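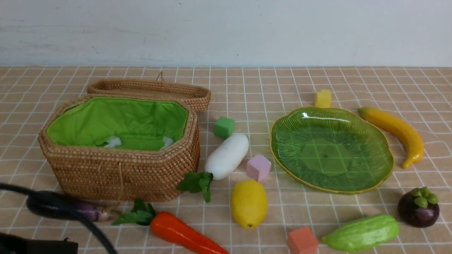

Workshop > Notebook > Timber store

We use cookies to remember your reading preferences. Accept / Manage

2023-02-22

Went back over the Grondport drying run. Kazimiera Makowska sent me the whole log last night, 2,117 readings off the pin meter, and wants to know whether we should switch the ash over to the short schedule. My answer for now is no, and I'll put down why before I forget half of it.

The claim from Sýkora (their rep, their leaflet, same wording in both) is that the short schedule gets ash down to bench moisture in 195 hours with no extra checking. The log does show the average coming down nicely. But the average is of surface readings, pins barely in. Of the 106 boards in the stack I can find core readings for 15, and those are all from the outside rows next to the fan. If you wanted to make a schedule look good you would pick those boards. I don't think anyone did it on purpose, they're just the ones you can reach without unstacking.

Other things that bother me:

- The meter was set to oak for the first part of the run. Kazimiera spotted it and corrected the numbers from the table, but the table in the back of that manual has never agreed with our oven samples.
- No oven samples this time. Why not?
- "No extra checking" compared with what? We never wrote down the end checks on the September stack, so there is no before.

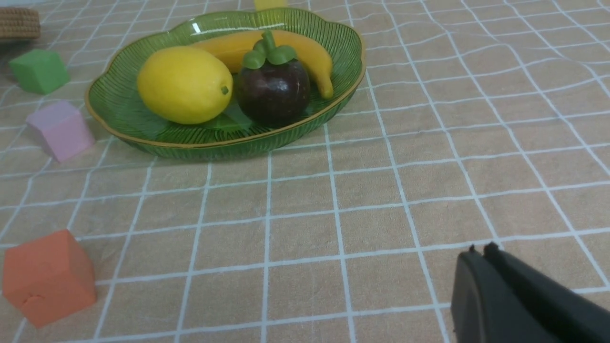

Green fruit plate with the lemon and banana.

Cut one board crosswise this morning, from the middle of the stack, and did the fork test on it. The prongs pinched in. Left it on the bench over lunch and they had pinched in a bit more. One board proves very little, I know, but it's one more than the leaflet shows.

The Flundstead people swear by the short schedule. They also mostly make pegs and rake heads, where nobody will care if a board has some stress in it. We resaw. A board that bows coming off the bandsaw is firewood, or a lot of very thin shelf lippings.

Grusley kiln is free after this load. I'd like to run half of the next ash on the old schedule and half on the short one, same tree if the yard can manage it, and mark which is which on the end grain in crayon - not chalk, it rubs off.

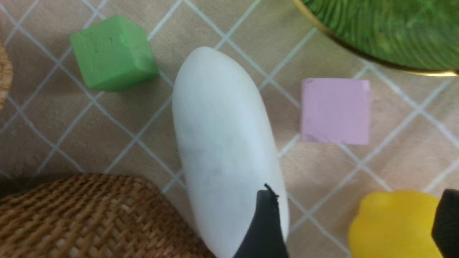

Category: Kiln notes, ash, things to check

To do before the next load goes in:

Oven samples from three boards, middle rows, weighed on the good scale.
Photograph both ends of everything before stacking.
Check the species setting on the meter. Tape over the dial.
Ask Sýkora for the raw numbers behind the leaflet. I've asked once and got the leaflet again.

K. thinks I'm being hard on them and that the fork test board was a bad one to start with. Could be. She's cutting two more tomorrow from the same row, and I've told her to pick them without me in the room.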